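Hedvig Björklund
September

Thread on the little square table, for those who asked how the flat at Urkside is coming along.
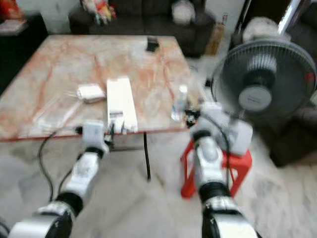

The table, with the fan and the red stool behind.

It's the pinkish-orange one with the marble pattern. I found it in a second-hand place in Urklow and paid 22 for it, which my sister says was too much. The legs are thin black metal and it weighs next to nothing, so I got it home on the bus.

I wanted something small for unpacking post, writing lists and eating lunch when the kitchen is full. A square top suits the room better than the long one I had before. I kept walking into the corner of that one.

The pattern hides crumbs very well. I wipe it every evening whether it looks as if it needs it or not.

Things on it at the moment: a long white box, a small white square thing, a sheet of clear plastic, a bottle of water, a few odds and ends by the edge. It fills up quickly. The box hangs over the front, and I would like to get out of the habit of leaving things like that. I've caught my sleeve on boxes before.

New rule from this week. Packaging gets 2 days on the table and then it goes. Cardboard folded flat by the front door, plastic in the bag under the sink. If I think I might send something back, the box goes on top of the wardrobe with the receipt inside.

Clear plastic is the worst for hanging about. You stop seeing it. I found a piece under the armchair last month that must have come off something I bought in spring.

Someone asked about the floor. Pale grey-white tile with faint streaks in it, already there when I moved in. Cold in the mornings. I looked at a rug from Nekora but it was far too big and would have gone under the fan, and I don't want to be lifting a fan every time I sweep.

The fan stays out until the end of the month. It's a stand fan, grey and black, and the dust gets into the grille. I take the front off and wash it in the bath, then leave it overnight to dry before putting it back. Last year I put it away dirty and regretted it in June.

The red stool is plastic and it's the most useful thing I own. I sit on it, stand plants on it when I'm watering, and put the shopping on it when the table is full. I would buy another if I saw the same red.

The armchair is dark and shows every bit of fluff. Sticky roller, 10 minutes, radio on. It was Bach this morning and I did the cushions as well.

Still to do: felt pads for the table legs, because it scrapes on the tile when I pull it out. Also a tray for the small things on the right-hand side. They collect in a heap there and I can never find my keys.

I did look at proper side tables with a drawer. I'd only fill the drawer.

That's all for the table. Kitchen shelves next, once I've bought the brackets. If anyone in Urklow knows a shop that sells felt pads singly and not in a pack the size of a dinner plate, please tell me.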